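09/01/2022

## Household Paper and the Trallholm Collection Rules

The municipality of Trallholm revised its collection rules for household paper last November. Residents received a printed notice of 8 pages, and a number of readers have written to this blog to ask which parts of it apply to them. I have set out my own reading of the notice below. It carries no official standing.

### What the rules cover

The notice applies to every dwelling within the town limits, including rented rooms and homes occupied for part of the year. Shops and offices remain under the earlier agreement with Galindo, the contractor for the commercial district. Residents of Skukinville are served by a separate depot and should consult the schedule posted there.

Paper is divided into three classes: clean paper, coated paper and soiled paper. Clean paper includes letters, newspapers and plain envelopes. Coated paper includes most printed packaging with a glossy surface. Soiled paper is anything that has held food or grease, and it continues to go out with general waste.

The second class has caused the most confusion. Dulce Varela, who wrote to me from the north side of town, had two bags returned to her gate with a yellow tag and no further explanation. The tag refers to section 3 of the notice, under which coated paper must be bundled and tied - it may not be placed in a bag of any kind.

Paper and packaging often end up together in the same small bin indoors, and the rules do not forbid this. Sorting is required only at the curb.
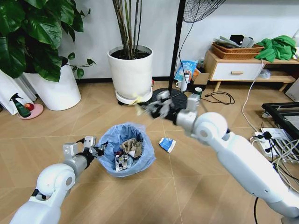 ### Fees and appeals

A household that receives a third yellow tag within one year is charged a fee of 200. The fee rises to 500 if the account is already in arrears. Both amounts are added to the regular utility bill and are not collected at the door.

Appeals must be made in writing to the office on Brestine Street. Sibusiso Modise was kind enough to share the reply he received to his own appeal, which was granted in part. The office accepted that his bundles had been tied correctly, but held that they had been set out too early - the notice permits this only after sunset on the evening before collection.

I have asked the office whether twine and tape are treated alike, and will post the answer when it arrives.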